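The ferry to Jestport left at six in the morning and Hằng Hà missed it by the length of the parking lot. She stood at the rail with her bag and watched it go. The next one was at noon.

She walked back up the hill to her uncle's place. Thắng Lục was already at the stove. He put out a second bowl without asking.

"Your mother will think you did it on purpose," he said.

"I didn't."

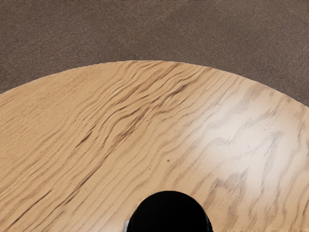
He had bought the house for $1,532 in back taxes, from a woman named Senga Drummond who wanted to be rid of it. The roof leaked in two places. He had fixed one of them and put a pot under the other, and that was how things had stood since March.

Hằng ate. Her uncle read her the letter again, the one from Vinh Cao about the grave. The family plot had to be moved for the new road, and someone had to sign. Her mother would not. Her uncle could not – he and Vinh had not spoken since the business with the boat.

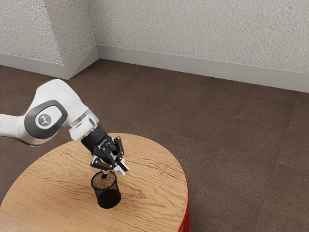 The round wooden table, with the white arm reaching over it from the left.

"What was the business with the boat?" she said.

"He sold it."

"Was it his?"

"Half." He folded the letter along its old creases. "He sent me my half of the money. $292. I sent it back."

She thought about that while she washed the bowls. It seemed like a lot of years for $292.
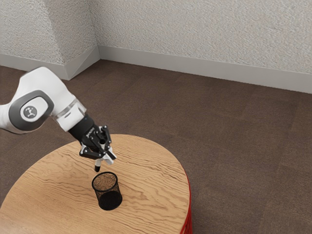

At eleven he put on his good jacket. She asked where he was going and he said the ferry, where else. He carried her bag down the hill and would not let her take it, and at the window he asked for two tickets.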